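Open Day at the Warkley Packaging Hall, Tue 8 May

I have wanted to get inside the Warkley hall ever since I moved to Grirnitmont, and this spring I finally managed it! They open the doors to the public twice a year, once in May and once in December, and the places go fast. I got mine on the second try, for the morning group, and went with my neighbor Harsh Sisodia, who will happily spend ten minutes looking at the bottom of a jam jar.

You come in past the bike racks and sign a big ledger, and then you are straight into the cup section. I had no idea there was so much to a paper cup. Our guide cut one open with kitchen scissors and let us unroll it flat, so we could see the shape it starts as (a sort of fan) and where the seam overlaps. Then we each got a blank and tried to roll a rim by hand with a little tool like a rolling pin. Mine looked chewed. Harsh's held water for as long as it took him to carry it across the room, and he was very proud.
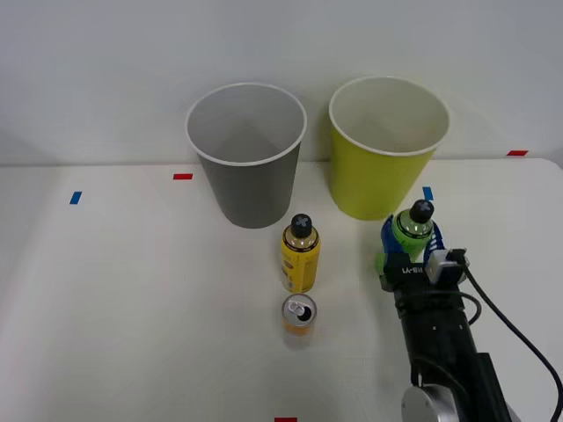 Cups and bottles share the next room, and it was my favorite stop of the whole morning. The talk was all about how we pick things up without looking, and what tells the hand where it is. Color does a lot of the work, and the two big cups at the back, one gray and one yellow-green, got the group arguing right away over which looked like it would hold more. Opinion split down the middle. I was sure about the gray one! We also got onto caps, and why a drink bottle and a drink can feel so different to open even when they hold the same sort of thing.

After that came the sample library, which I could have stayed in all day. It has 1,791 cups, lids and bottles on open shelves, sorted by height and not by date, so you get a school milk carton next to something for fancy mineral water. The oldest pieces come from the Barroso dairy, which used to stand across the river, and there is a lovely drawer of waxed lids with a cow on them. You're allowed to handle nearly everything. The drawers at the far end are locked, but if you ask, they open them.

We had a coffee break in the yard, 72 of us and one urn, so it took a while. Nice seed cake, though.
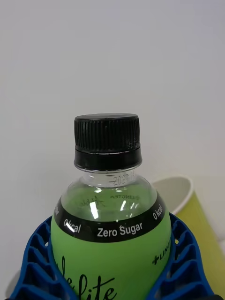 Leire Campos

The last hour was close-up looking, and it has changed how I stand in the supermarket. Take an ordinary screw cap. There are fine ridges all the way around the upper part for your fingers, then a thin seam line, then the smooth band that shows if someone has been at it before you. There are tiny raised characters molded into the clear neck too, which I must have passed over on every bottle I ever bought. And if you look through the shoulder, you can read the back of the label in mirror writing. Harsh tried to sound one out loud, backward, and got a round of applause.

Practical notes, in case you want to go. Take the 244 bus from Mornemgate and get off at the stop after the bridge; the one before it leaves you on the wrong side of the water. Tickets are free but you have to book, and the morning group is smaller than the afternoon one. Wear flat shoes. Bags go in lockers, which take a coin and give it back. The shop sells seconds from the cup line by the sleeve, and I came home with two sleeves and nowhere to put them.

The next open day is in December, and Harsh has already asked me to book for both of us.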